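Wendbridge Early Breakfast: second progress report to the Ásgeirsdóttir Fund

Covers October through March

Where we are

The first report ended with the oven on order and a confident sentence about when it would arrive. We'd like to withdraw that sentence. The oven came in January, on a pallet, to the wrong door, and was then too wide for the right one. The door frame has been altered and the oven is in. Everything else in this report should be read knowing that between October and January we were running a hot breakfast on two countertop burners and a pair of toasters bought at a yard sale.

For anyone at the Fund who has picked up this file for the first time, Early Breakfast serves a free meal on school mornings at the old feed store on Irnen Street. The doors open at 6:30 and close at 9:00. It was set up with school children in mind, and the grant application talks about school children on every page. They do come. So do night-shift workers from the bottling plant, several retired couples, the crew that salts the roads, and a man who asked in the first week whether there was an age limit and has eaten with us most mornings afterward. We said in the application that we'd report honestly on who turned up, so we are.

Meals

Our target for the period was 300 breakfasts a week by March. We reached it in the second half of February, fell below it during the week of the ice storm when the road was shut, and have been back over it since the thaw. The weeks before the oven were well under. We have the weekly sheets and can send them, though be warned that the November sheets were kept next to the orange juice.

The menu is oatmeal, eggs, toast, fruit, milk, juice and coffee. In December we tried a baked oatmeal square because a consultant's guide said children liked food they could carry. The adults liked it. The children took it outside and we found a fair amount of it in the hedge. It has been retired. Oatmeal in a bowl with brown sugar, which the same guide calls "a legacy item," remains the most popular thing we make.

Our biggest surprise was eggs. We had budgeted for scrambled, on the theory that they're quick and hide mistakes. Boiled turned out to be cheaper to run, easier to keep safely in the refrigerator, and more likely to be eaten by a nine-year-old with a bus to catch. A boiled egg fits in a coat pocket. We have spoken to the bus company about the shells. 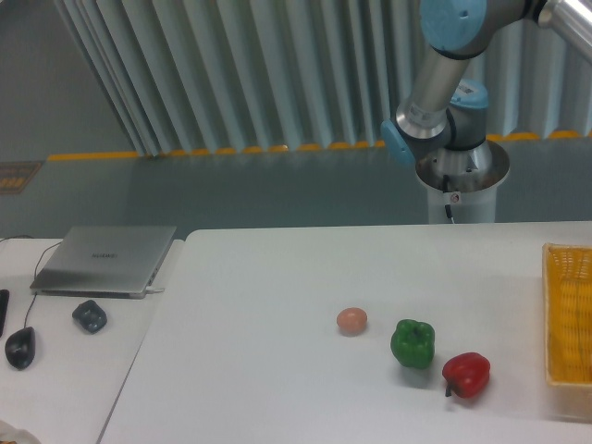 Do families have to register or prove their income?

Anyone can walk in and eat without giving a name or showing any paperwork. We ask parents of children who come alone to leave us a phone number and a note about allergies, and we keep those in a locked drawer by the office. The county asked us to consider a sign-in system and we considered it for a week on paper. The line got longer, the toast got colder, and fewer of the older kids came in. We stopped and told the county why. They were nice about it and have sent us the form again.

Food safety and the inspection

The county inspection was in February. We passed with two items to correct. The hand sink needed a sign telling people it was a hand sink, and the thermometer in the small refrigerator was reading several degrees colder than the truth. The sign cost almost nothing. The thermometer was more embarrassing, as we had been feeling good about that refrigerator for months. It has been replaced, and there is a second thermometer in there now to keep an eye on the first.

Allergy handling has improved from where it was in the fall. Nut products are no longer brought into the building at all, and gluten-free bread has its own toaster, its own knife and its own shelf. The shelf is the top one, on the grounds that nobody puts things up there by accident. Staff have all taken the online course. The course includes a section on shellfish, which we expect to put to use the first time somebody orders lobster at 6:30 in the morning.

Software

You will remember that part of the grant, $1,000, was set aside for a stock and ordering system, and that we chose Drillasance after a demonstration in which it did everything. We would describe our experience since then as mixed.

The ordering side works. It knows when we're low on oats and it tells the wholesaler, and the oats arrive. We used to do this by looking in the cupboard, so the gain is smaller than it sounds, but it does mean that the cupboard gets looked at even when everyone is tired. The waste log is better than we hoped. We type in what was thrown away at closing and it gives us a chart at the end of the month. Thanks to the chart we now cut bread to order after 8:15, and the amount going to the pig farm has dropped enough that the pig farm has called to ask if we were all right.

The scheduling side doesn't work, or it works in a way meant for some other kind of place. It assigned one of our cooks to a shift on New Year's Day and then marked her absent. It can't be told that a school district has snow days. We've gone back to the whiteboard for schedules and we keep paying for the system for the sake of the oats and the chart. The support desk has been polite throughout. They've suggested we upgrade.

Bread and suppliers

The bakery that supplied us through the fall closed its wholesale business at the end of November. We had three days' notice, two of which were Thanksgiving and the day after. For most of December we bought sliced bread from the supermarket at full price, and you will see this in the accounts as a lump. In January we signed with a bakery across the river that lets us have yesterday's loaves for half the price. Day-old bread makes better toast anyway. We've mentioned this to several people who didn't ask.

There was some debate over how to cut it. Rectangles stack more neatly on a tray and are quicker to cut. Triangles disappear faster. We ran rectangles for one week and triangles for the next, with the same bread and the same butter, and more of the triangles were eaten and fewer crusts came back. We can't explain this and don't intend to spend grant money finding out. Triangles it is.
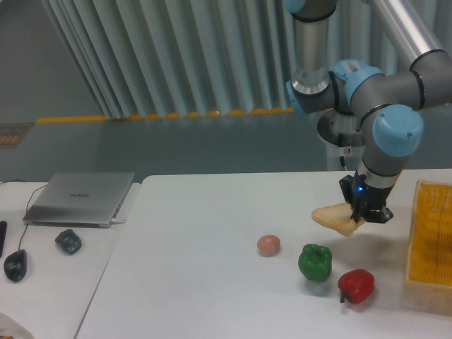
One triangle of toast, crust left on.

Butter is the line in the budget that worries us most. The price has gone up twice since the application was written. A taste test was held with a cheaper spread, and the results were clear and in some cases loud. We've kept the butter and moved from individual foil packets to blocks, which saves money and also saves small children from asking an adult to open a foil packet every forty seconds.

The building

The roof over the back store has been patched and is holding. The patch is a patch. We had a quote for replacing that whole section and have put the quote in a folder marked "summer," where it has company.

Heating was the main complaint all winter. The front room is comfortable by 7:30, an hour after we open. We tried having someone turn it on earlier, and that helped, and the bill went up by as much as you'd expect. A timer was fitted in February. It came set to a time zone further west and for the first few mornings the building warmed up nicely just as we were sweeping the floor.

The dishwasher continues to be excellent. It was donated, it's older than some of our staff, and we don't talk about it much in case it hears.

Money

We have spent slightly more than half the grant at the halfway point. The overspend is the door frame and the December bread. The underspend is staff training, where the course we had planned to pay for became free. A full statement is attached to the emailed copy of this report. One correction to the last statement: the $300 listed under "sundry" was the deposit on the juice machine, and should have been under equipment. The juice machine has since been returned. It made very good juice and a noise that could be heard in the pharmacy, and the deposit came back to us in full.

We'd like to ask for one change. Please may we move what's left in the training line to food, mainly to cover butter and eggs until June? There's no change to the total.

What didn't happen

The teen cooking mornings haven't started. We had a teacher, a date and a poster, and then had no oven. By the time we had an oven the teacher had taken another job. The poster is still up and has brought in 20 names, so there's clearly a demand, and we now have to find somebody to meet it. We hope to have a replacement in place by May.

The garden beds haven't been built either. The lumber is here. It's leaning against the side wall, and people have started sitting on it with their coffee when the weather's good, to the point where taking it away to build something would cause bad feeling. We may need more lumber.

Next six months

We plan to stay open through the summer on shorter hours, from 7:00 to 9:00. The school district has agreed to put a notice in the June newsletter. We will be talking to the bottling plant about a regular contribution, given how many of its night shift we feed. They've said they're open to the idea, and they've also sent over a great deal of sparkling water, which we take to be the opening offer.

The next report is due in October. If the Fund would like to visit before then, come hungry and come before 8:00, when the eggs tend to run out. Parking is behind the building. The sign says deliveries only, and you can ignore it.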